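Butcher-block board bolted to a perforated metal table: leave it or pull it?

Asked in Workshop & Benches, November. 2173 views, 3 answers 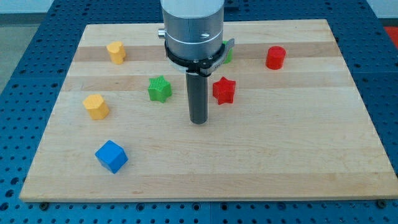 Question

I have a maple-colored butcher-block board sitting on a blue metal table, the kind with a grid of round holes all over the top. It's held down with bolts. I can see two of the heads along the front edge, one near each corner, and they go down through the wood into the table.

I want to refinish the board. The finish on it came out of a can of Brivari board oil the previous owner left behind, and I have no idea how old that can was. The label promises it "feeds the wood," which I don't believe, but fine. What I need to know is whether I have to unbolt the thing first or whether I can sand and oil it in place.

The guy at the store told me I absolutely must take it off, oil all six sides and put it back with a set of Droltar spreader washers, which he happened to sell. I walked out. It smelled like an upsell to me, but I've been wrong before.

Second question, if anyone cares to try it. One of the strips across the upper part is a bit darker than the rest, and there's a fainter darker one lower down. Is that a stain I should sand out? Same store guy said "probably moisture." He was looking at my phone from across a counter.

The board stays indoors. I use it for light stuff, mostly laying out small parts. No food.

Answer 1 (accepted)

The store guy is half right, which is annoying.

Take it off. You don't need special washers for that, you need a wrench and ten minutes. A laminated board that gets finish on the top and none on the bottom can take up moisture unevenly, and then it cups. Whether yours will cup is another matter. If it's thick and your room doesn't swing much between summer and winter, you might get away with it for years. I've seen boards with bare undersides stay flat, and I've seen one lift a corner in its first winter. I wouldn't trust anybody who tells you for sure either way.

What I'd look at first is the bolt holes. If the holes through the wood are a snug fit on the bolts, the board has nowhere to go when it moves across the grain. Wood moves very little along the length of the strips and a fair amount across them. So with the strips running left to right, the holes you want to open up are at the back edge or the front edge, stretched front to back. Leave one edge snug so the board has a fixed reference. A plain flat washer over each slot is enough. I have never seen a "spreader washer" do something an ordinary one from the hardware bin didn't.

Don't crank them down when you put it back. Snug, then stop.

For sanding, 120 then 180. Going to 400 on a bench board is a waste of paper and the oil soaks in worse. Wipe the dust off, put on a thin coat, wait, wipe off what's left, repeat the next day. Do the underside and the edges the same way. I'd toss the old can if it's skinned over or smells sour and buy any plain drying oil. And lay the rags out flat outdoors to dry, don't ball them up in the trash. Oily rags really do catch fire.

On the dark strips: if the color stops dead at the glue line on both sides, I'd bet it's just a darker piece of wood. Water doesn't care where the glue line is and usually wanders across it. You can't sand out the color of the wood, so please don't spend a weekend trying.

— Henrique Vieira

Comment from the asker: The edges of the dark one look straight to me. I'll leave it alone. Not thrilled about slotting the holes but I see the logic.

Comment: What size slot? Mine's similar.
Reply (H.V.): Depends how deep your board is front to back. 4 mm of extra room is plenty for most benches this sort of size.

Answer 2

I'd question whether you need to refinish it in the first place. If it's only for laying out parts, what is the oil buying you? I had a Rathjen bench top in my last place for 8 years, never oiled once, and it was fine. A bit gray by the end. People on this site will have you sanding everything you own.

If you do go ahead, put down masking paper before you sand anywhere near that table. All those holes let the dust straight through and you'll be finding it for months.

Bastian Steinbach

Comment: "Mine was fine" is not evidence, Bastian.
Reply: It's as much as the spreader washers have got.

Answer 3

Modar wax, two coats, never had a problem. Don't bother with sanding.

Comment: Wax over an old unknown oil without cleaning it first? That's going to stay gummy.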